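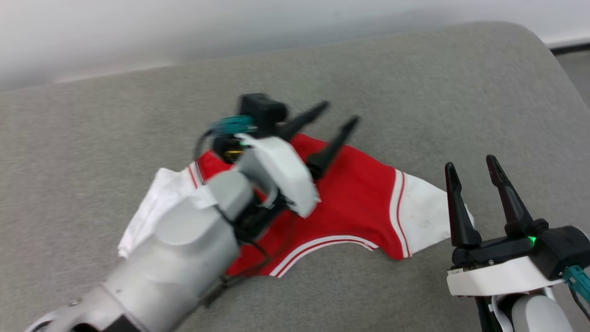 Red and white garment on the gray bench, left gripper down on the red, right gripper open.

25th March. Folding bench, Skarnonby laundry.

Picking up from the last entry, where I said I'd stop complaining about the throughput number and look at the work itself. So this is me looking at the work.

The number first, to get it out of my system. The Neris people want 1496 garments logged before they'll talk about a second bench. Fine. What the log records is a garment picked up and a garment put down. It does not record who put it on the bench, who turned it right side out, or who refolded it afterward. Natalia Bañuelos did all of those for most of the morning and she appears nowhere in the sheet. I've added a column called "hands" and will fill it in myself until somebody tells me to stop.

Sportswear is the hard lot. The Cuautle contract is nearly all team kit, and it's thin, slippery, and full of trim that curls. Towels were easy by comparison and I think we let the towel results carry us too far. When I read back my notes from July I sound like a salesman.

What I keep coming back to is where the thinking went. A folder who has done this for 6 years picks up a pair of shorts and has already decided, before it leaves the pile, whether it's clean, whether the seam is going, and whether it's been sorted into the wrong customer's lot. The arms don't decide any of that. So the checking moved upstream to sorting, where they were already short, and the sorters got a laminated card and no extra time. Hemi Trevaskis says the card is a stopgap. The last stopgap is still taped to dryer 4.

Marks on white panels are a case in point. A person catches a gray smudge while folding and tosses the piece back for rewash without breaking stride. With the arms doing the fold, it goes in the stack, and the customer finds it. I asked whether the Trirnov software could flag stains and was told it's on the list. Didn't ask how long the list is. Should have.

To be fair to the setup (Hemi will read this): shoulders. Two of the folders told me separately that theirs are better since they went to half shifts at the table. I believe them. I'd like to see it written down somewhere other than here, next to what half shifts at the table did to their hours, which is the part they brought up second and more quietly.

Bench notes. Gray cover stays, the other fabric let things slide. Pieces that land close to the side of the bench need a person to move them in, so put that under "hands" too. Start position for the fingers is open, over the middle of the cushion. Don't change it without writing it in this book - I lost 30 minutes to that and never found out who did it.
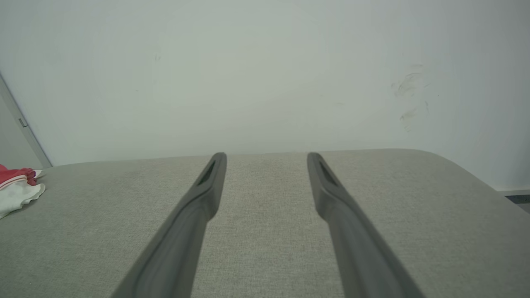 Is anyone losing their job over this?
Nothing has been announced, but the folder who retired was not replaced, and the spring roster has one fewer name on the folding table.

I wrote that down the way it was put to me at the shift change. My own view is that a job can go away without anybody being let go, and that we ought to say so when people ask instead of pointing at the roster and telling them they're all still on it.

Natalia's suggestion, copied here so it doesn't get lost: let the folders pick which lots go to the arms. They know which ones are dull and which ones need eyes. At present the lots are assigned from the office by weight, and weight tells you nothing about how a thing folds. I think she's right. Hemi worries they'll hand over only the nasty stuff. Maybe they will, and then we'd learn what the nasty stuff is.

To do:
Keep the "hands" column going through the rest of the Cuautle lot.
Get the rewash returns from before the bench went in, so there's something to compare with.
Ask Trirnov for a date on stain flagging. In writing.
Sorters' time: raise it with Hemi again, and bring the card.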